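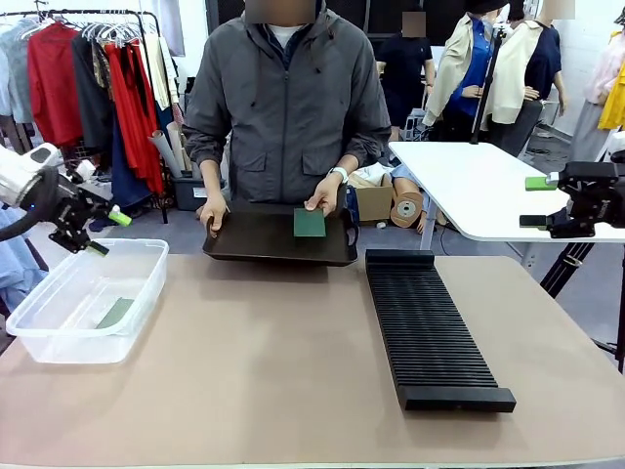 My neighbor Sze-wing Liu taught me cribbage in December, on the theory that I needed a hobby that didn't involve my phone. I have now lost to her 31 times, and I'm told this is a normal learning curve.

If you've never played, cribbage is a game where you add things up to fifteen, then add other things up to fifteen, then move a peg. There's a crib, which is an extra hand that belongs to the dealer. You put two of your own cards into it every round, and when it isn't your deal you are basically mailing your opponent a check. I threw a pair of fives into Sze-wing's crib in our second game. She said "oh, thank you" so sincerely that I felt good about it until the counting started.

Then there's muggins. Under muggins, if you miss points in your own hand, the other player gets to claim them. We agreed not to use it until I was ready. On Thursday she decided I was ready. I missed 7 points in one evening, 3 of them in a run I had sorted into order myself and was looking straight at.

I did try to study. I downloaded the Bridetti app, which plays you against a computer and grades your discards, and after a week my rating was 1,251. I mentioned this to Su-chen Lui at work, who plays in a club over in Skanlow, and she asked if that was out of 1,300. She then asked what the starting rating was. It's 1,300.

Her advice was to keep fives, stop chasing flushes, and count out loud even when I feel stupid. I've been doing the third one. It takes me about a minute per hand, and Sze-wing has started bringing her knitting.

Next game is at her place. I'm in charge of snacks, which I do win at.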